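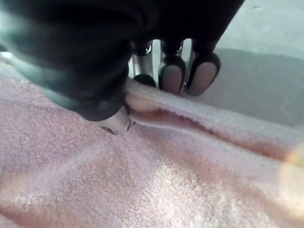 Hand towel keeps ending up lopsided on the bar — fold or bar?

dunis_flat4
Joined: June
Small bathroom question. We have a square-ended bar in dark gray and one pink terry hand towel on it. Every time it gets hung, one side ends up lower than the other by the evening. I fold it in half over the bar and pull the front down. The bar is a Trornedska, the short one. Is this how I fold it, or do I need a different bar?

kmuli
Folding in half over the bar leaves you with one thin layer in front, and terry moves around when people wipe their hands on it. Fold it in thirds the long way first, then hang it. The side edges go to the back and you get a smooth front.

wafula_m
Disagree with thirds for a hand towel. It's too thick that way and the middle stays damp until the next day. In half is fine. What I'd look at is whether the bar is level. Put a level on it before you change anything about the folding.

dunis_flat4
I don't own a level, but I can borrow one from Kamran downstairs. Here is the bar with the towel on it. 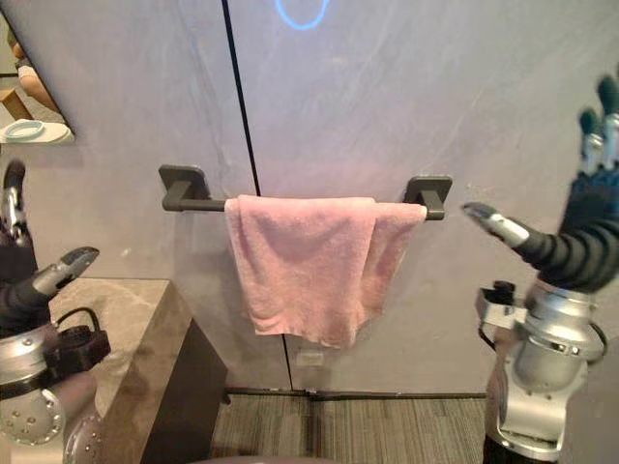 The front layer is the one that sags, more toward the right. There's a short bit of bar showing on either side, so the width seems OK to me. I did wonder about the seam in the wall behind it, and if one of the mounts went in next to something hollow.

Felista M
In that picture the right mount looks lower than the left, but a photo taken at an angle will do that. Measure from the baseboard up to each mount. Two minutes with a tape.

wafula_m
What she said. And check the little set screws on the underside, if yours has them. My Denholm bar had them and one had backed out.

kmuli
Even with a level bar the front is going to look rumpled if you just drop it over. Lay the towel flat, smooth the pile with your palm, fold, then carry it over. Pinching it up from the middle leaves a ridge and you never get that out once it's hanging.

Felista M
I pinch mine from the middle and it's fine. It's a hand towel.

kmuli
Then we have different standards — no problem with that.

laizer_w
For what it's worth, I changed the color before I changed the fold. Same pink as the wall in our place, and you stop noticing the wrinkles.
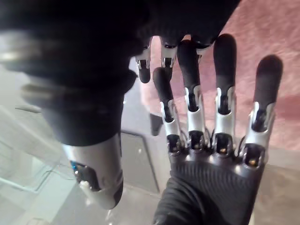 Photo: Wycliffe Laizer

It kept hanging crooked, to be fair. I went to a ring after that and I don't miss the bar.

wafula_m
Rings are worse for drying. Everything bunches up in one spot.

dunis_flat4
Not getting a ring, I'd have two holes to fill. Borrowed the level. The bubble is off to the left, so the right side is low. No set screws that I can find. I'll take the right mount off this weekend and see what it's anchored to.

Felista M
Tape the old hole position before you take it off.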